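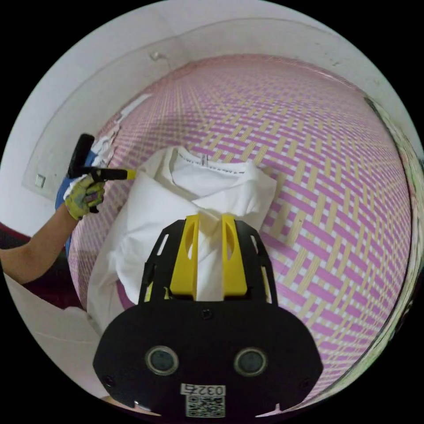 Laundry and folding table, Oakley house

White T-shirt, still in a heap on the basket-weave cloth. Pink and tan, that cloth — you either love it or you don't. Collar up top with the little white tag sticking out. Not folded yet, obviously.

Quick page, will tidy the captions later. Mostly for Freya and Pauline, who keep asking how the folding corner is coming along. Everything got moved in by 14/07/2025 and I've been meaning to post since then. Only the one picture so far, more when I get a minute.

Notes on the table, same stuff people ask me every time:

The cloth. Wipe-clean, bought off the market in Basden. Pattern is a sort of herringbone, bands going over and under with thin white lines between. Hides crumbs. Does not hide socks. Sheila wants the same one for her kitchen but they'd run out of the pink.

The shirts. White ones get done first, then I loose interest. Lay it face down, smooth from the collar, sleeves in, sides in, up from the hem. Gareth rolls his. They look fine in the drawer so I've stopped arguing.

The tags. Leave them in if they're soft, cut them out if they scratch. Evelien snips all of hers and then can't remember what goes in hot — so maybe write it down somewhere first.

Still to come: the shelf, the drawers once they're sorted, and the towel pile if I ever get to the botom of it. Pauline, your blue pillowcase is here, on the hook by the back door. Pick it up whenever.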